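Kestura Community Board > Local Government > Elections

Thread: Churches endorsing in the council race

millrace_tom
30 September 2024
My church handed out a sheet after the service with the names of four council candidates on it and a line saying the elders "commend" them. It didn't say vote for. It was folded into the bulletin. I've been a member there for a long time and I don't remember anything like it, even in the school bond year. Is this going on at other churches in town, or is it only us? I'm not asking who you're voting for.

dpk_ward6
Not at ours. Our pastor reads out the polling hours and that's it. Which four?

millrace_tom
I'd like to leave the names out so this doesn't turn into a thread about them. Three are running in the at-large race and one is in Ward 6. All four came to the same supper in March.

harrow_lane
If it's a 501(c)(3), it isn't supposed to support or oppose candidates. "Commend" is support. I don't see how you read it any other way. They can hold a forum if everybody is invited, they can register voters, they can talk about issues. They can't hand out a list of names they like.

dpk_ward6
That's the rule on paper. Enforcement is another matter.

harrow_lane
Whether they get caught is a separate question from whether they should do it.

Lumturie Bošković
I'll use my own name here as I always do. I ran for Ward 6 last time and lost by 244 votes. I was asked to speak at two churches and one mosque, and in each case my opponent was asked as well. We each got the same amount of time and there was a person with a watch. I thought it was handled well. Nobody gave out a list.

What bothers me about a list is that the people on it may not know they're on it. A candidate can lose votes that way. I had a flyer go out with my name beside a man I disagreed with on nearly everything, and I spent a week answering calls about it. 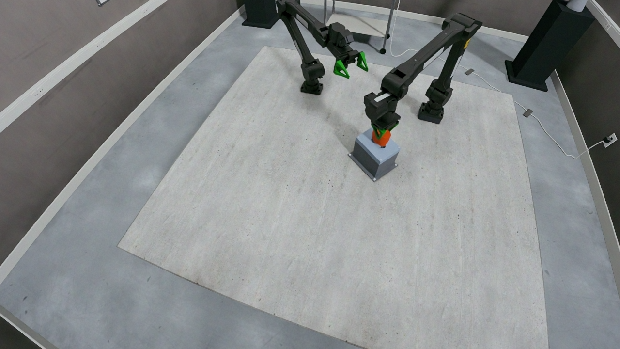
The other thing is turnout. We had just over 500 people vote early in the ward. A congregation that size voting together can pick the winner, and every campaign knows it. So the pressure on pastors is real and it comes from the campaigns too. I got a call from a consultant at Clelis offering to set up "faith outreach" for me. I said no, mostly on account of the price.

oldpumphouse
I'm going to disagree with most of this. The union mails me a list. The realtors mail me a list. The paper used to print one. My church knows me better than any of them and I'd like to hear what the elders think. Adults can read a sheet of paper and make up their own minds.

harrow_lane
The union isn't a 501(c)(3) church taking deductible donations. Different rules.

oldpumphouse
I know the rules are different. I'm saying they shouldn't be.

millrace_tom
I don't mind knowing what the elders think either. If one of them told me over coffee I'd listen. Having it in the bulletin makes it feel like part of the service, and there are people in the pews who are voting for someone else. A couple near me put the sheet back in the rack.

jistarix_resident
Over in Jistarix the churches do one joint forum at the Wickramasinghe hall. All candidates, written questions, no clapping until the end. Last one drew 80 people, and they ran out of chairs. It's dull, but you do find out who has read the water budget.

dpk_ward6
Would they let Kestura people in?

jistarix_resident
Sure, but it's our candidates, so I don't know what you'd get out of it. You could ask them for the rules sheet. It's one page.

Lumturie Bošković
I'd help set one up here if two or three churches would sign on. I'm not running this year so I have no stake in it. The hard part is getting the front-runners to come.

oldpumphouse
I'd go to that. I still don't think the list was wrong.

millrace_tom
I talked to one of the elders. He said the sheet was meant as a thank-you to the candidates who came to the supper, and they didn't run it by the pastor first. There's supposed to be a note in the next bulletin. I asked him about a forum and he said to put it in writing, so I will. Lumturie, sending you a message.

harrow_lane
A thank-you with the election coming up. OK.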